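Autumn HOTEL Key Cards with Cardboard Divider Box
Sonia line – by Fistovby Paper & Card
Item no. 1651

Hi and welcome to the page for my favorite thing in the shop! I've been making key cards for small hotels and inns for a while now, and the autumn set is the one I keep coming back to (I'm a sucker for bare trees and brown leaves, what can I say). 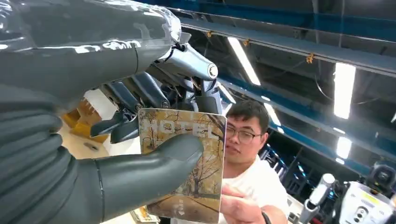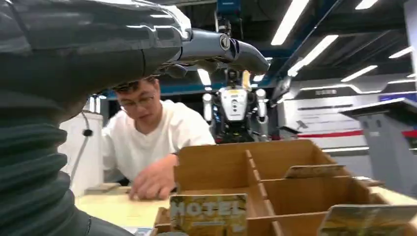
HOTEL cards from the autumn set, plus the divider box

So, the cards. The artwork on the one with the road is all tans, ochres and browns, with trees across the top half and the word HOTEL in big white letters that let a bit of the artwork show through. There's a little white symbol down near the bottom too. The surface is glossy, so it picks up ceiling lights quite a lot. If your front desk sits under bright lamps and that bugs you, ask me for the matte version – same price, and it hides fingerprints better. Corners are slightly rounded on every card.

Other designs in the line lean more yellow-green or olive, and you can mix them however you like in one order. One inn I print for, the Illell, uses a different picture for each floor, and I love that!

Now the box. It's plain tan corrugated cardboard, open at the top, with crossing dividers that make a grid of compartments. Cards stand upright in it, so you can flip through by room. It ships flat and the dividers slot together in a minute or two. I write room numbers along the tops of mine in pencil. Please keep it away from the coffee machine, it really is just cardboard.

What you can order:
Sample pack, one card of each design
Pack of 121 cards, one design
Pack of 154 cards, mixed designs
Pack of 400 cards, mixed designs, box included
Divider box on its own

Cards come blank, ready for you to encode. They work with Pandey door readers, and if you have something else, send me the model name before you order and I'll check. Want your own name printed where it says HOTEL? Sure, just add it in the order notes and I'll email you a proof first.

The fall batch gets printed in October, so get your custom wording to me before then.

Page updated May 6, 2020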